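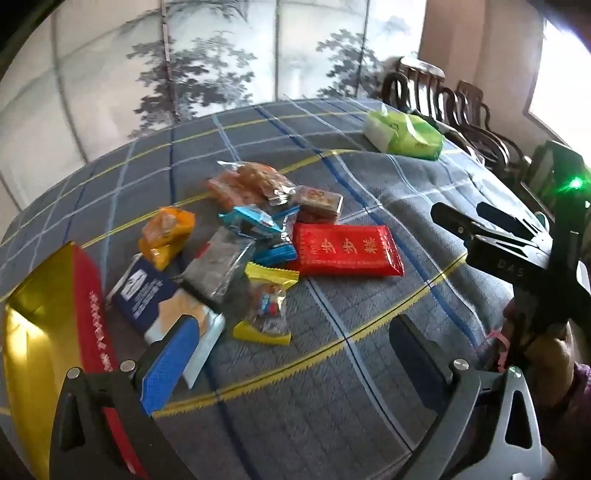
Snack Sorting With Hand-Held Grippers: FAQ

Last update May 9, 2026. Quick answers, mostly to reviewer mail. Longer ones when Ekow has time.

What's the result in one line?
Policy trained only on hand-held demos, no robot in the loop, then run on the arm at Imemholm. 278 test picks, 29 misses.

How much data?
3904 demos kept. Short ones. One pick and one place each.

Did you try less?
Yes. 2000 gets you most of the way on boxes. Soft wrappers need the full set.

Why snacks?
Cheap, light, every kind of packaging on one table. Shiny foil, clear bags, crimped candy wrappers, stiff boxes. Clear plastic is still our worst case.

Why a plaid cloth and not a plain mat?
Plain mats made a policy that fell over in real kitchens. We change cloths between sessions now. Plaid was the hardest at first, stripes got picked as edges.

Does clutter in the background matter?
Less than we thougt. Chairs, screens, windows all stay in. No cropping, no masking.

Do you label the items?
No. Text on the packages is not read or used. English, Chinese, whatever.

What counts as a miss?
Dropped, wrong item, or two items at once. Nudging a neighbor is fine. Squashing one isn't, but we don't score it yet.

Who can collect demos?
Anyone after a short practice run. Slow hands are better. Beatrice Langat runs the sign-ups.

Can I get the code?
Training code yes, under the name Flekik. Data later in May, still checking for faces.

Will it work with my gripper?
Maybe. Finger width has to be close to ours. Havent tested others, please dont ask for a date.

Who do I write to?
Ekow Nutsugah for the method, Beatrice for data.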